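Home Help Board > Furniture and Floors > Cleaning

Brown rings on a white table from tea bottles, plus sticky drips on the wood floor

Asked by porchlight_dee
Thu 23 April
3 answers

Hi all! So we finally got rid of the old dining table in January (it had been my aunt's, it weighed a ton, and one leg was held on with hope) and bought a white one, the Brurmont with the rounded corners. I love it. It makes the room look twice the size and I don't bang my hip on it when I come around from the kitchen.

The trouble is we are a tea household. My husband and both kids drink bottled tea all day long, the sweet kind, and the bottles just live on the table. They come out of the fridge, they sweat, somebody dribbles a bit down the side when they pour, and then the bottle sits there until dinner. Now I've got a bunch of light brown rings and half-rings at my husband's end. Some wiped right off with a wet cloth. A few won't budge, and there's one by the corner that I swear gets darker every time I look at it.

Things I've tried so far: dish soap and warm water, which got maybe half of them. A melamine sponge, which worked on one ring but I got nervous and quit, as it looked like that spot was getting a different shine from the rest. Glass cleaner, which did nothing at all except make the room smell like a car wash.

The second problem is the floor. It's wood, kind of a warm brown, and under that same end of the table there are sticky spots you only find in socks. I mop and it's fine for a day and then it's tacky again. I can't tell if I'm not getting all the sugar up or if it's my mop cleaner leaving something behind.

I don't want to be the mom who yells about coasters but I'm getting there. What do you use on white tabletops that doesn't ruin them? And how do I get the floor to stay un-sticky?

Thanks in advance, this board saved my grout last year.

Answer 1, from gus_in_the_garage

Bleach. Put it on a rag, leave it, wipe it. White table, what's it going to do.

Or get coasters.

Comment from porchlight_dee: Ha, the coasters I have. Getting anyone to use them is the project. A little scared of bleach with the floor right there!

Comment from mossyrock: Please don't put straight bleach on it. I did that to a painted white desk and it went yellow in a patch, and the patch was a lot uglier than the coffee stain had been. It also dripped on my rug.

Comment from gus_in_the_garage: Worked on mine. It was a patio table though.

Answer 2, from mossyrock

Baking soda paste is what I'd try first. Mix it with a little water till it's like toothpaste, dab it on the ring, let it sit 10 minutes, and wipe it off with a damp cloth. Don't scrub in circles like you're mad at it. Then rinse with plain water, dry it, and look at it from the side with the light on, because baking soda leaves a haze that you'll mistake for damage.

If there's still a shadow of a ring after that, do it again the next day. Tea is a dye, people use it to stain fabric on purpose, so the old rings take a few goes. I wouldn't touch the melamine sponge again, you were right to stop. It's basically very fine sandpaper and on anything glossy you end up with a dull spot exactly the size of your hand.

For the floor I have no idea, I have tile.

Comment from porchlight_dee: Paste got two of the stubborn ones tonight!! The corner one is lighter but still there. Going again tomorrow.

Answer 3, from Adi Yusof (marked as helpful by the asker)

Oh, I feel this one. White table, brown wood floor, a family that goes through bottled tea like somebody's timing them. We've had ours long enough that I've made most of the mistakes already, so let me go through it.

First, the table. I agree with the baking soda, and I'd add a step for the ring that won't shift. Take a paper towel, fold it small, wet it with ordinary 3 percent hydrogen peroxide from the drugstore, lay it right over the ring and put a bit of plastic wrap on top so it doesn't dry out. Give it 15 minutes and peek. Try it on the underside of the table first, or somewhere on the edge you never see, and leave that spot overnight before you go near the top. I say this as a person who skipped the test once on a painted shelf and had to turn the shelf over. If the hidden spot looks the same in the morning, go ahead. Rinse it well after.

If your ring gets darker and you can feel a tiny ridge when you run a fingernail over it, then part of what you're seeing might be dried sugar with dust stuck to it, sitting on top of the stain. Soften that with a hot wet cloth before you do anything else. I wasted a whole evening putting paste on top of a sugar crust (the paste can't get to the stain if there's candy in the way!) and felt pretty silly when a hot dishcloth took most of it off.

Second, the floor. I'd bet money you've got both problems at once. Sugar needs warm water to let go, and most of us mop with water that has gone cold by the time we reach the dining area. Then the cleaner goes down over the sugar and the two of them make friends. I used to use the Nakpan stuff that smells of oranges and I was pouring in way too much of it. What fixed ours:

Wring a cloth out in warm plain water till it's barely damp and go over the sticky area by hand, along the planks. Rinse the cloth, do it again. Then dry it with a towel right away, especially along the seams between the planks, since wood doesn't like water sitting in there. No cleaner at all for the first couple of rounds. If your socks still stick after that, it's old cleaner buildup, and a small splash of whatever your floor maker recommends in a full bucket will usually lift it. I stay away from vinegar on wood. Some people love it, I had one dull strip by the back door for a year.

Check the table legs too, by the way. Ours had drips running down the leg and under the lip at the front edge of the table, and that's where the floor spots kept coming from. I'd clean the floor, feel very proud, and then the leg would hand over a little more tea by Wednesday. Run a finger under the edge and you'll know.

Third, the coasters. I gave up on them. We bought a shallow Morero tray with a rim and the rule is that open bottles live on the tray. It's one thing to remember instead of one per person, and when it gets gross I wash it in the sink. It took roughly 2 weeks before my son stopped setting his bottle down next to the tray, like right beside it, touching it. The tray isn't on duty every single day, either. Unopened ones still get put wherever.

The other thing that helped is wiping the bottle itself before it goes back on the table. Those ridges down the sides hold a surprising amount of drips. A dry dishcloth hanging on the back of a chair, that's the whole system. And caps on! Half our spills were a cap left on the counter and an elbow.

Let me know how the corner ring does with the peroxide. If it's still hanging on after 2 tries, I'd leave it alone for a while. Mine faded a good bit on its own with normal wiping.

Comment from porchlight_dee: The table leg!!! I just went and felt under the edge and it's all down there. I'm horrified. Thank you!

Comment from mossyrock: Does the peroxide work on coffee?

Comment from Adi Yusof: On fresh coffee, yes, pretty well. On old coffee I had to do it a few times. Same hidden test first. And Dee, an old toothbrush is good for the bit where the leg meets the edge, I forgot to say that.
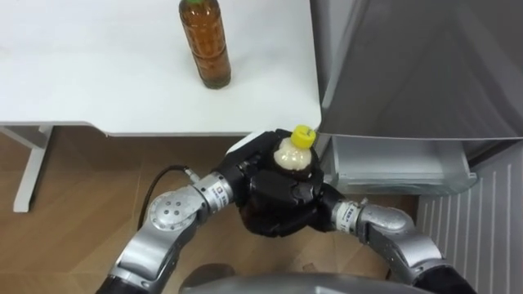
Warm water on the brush, no soap to start with, and put a towel down on the floor first so it doesn't drip where you just cleaned.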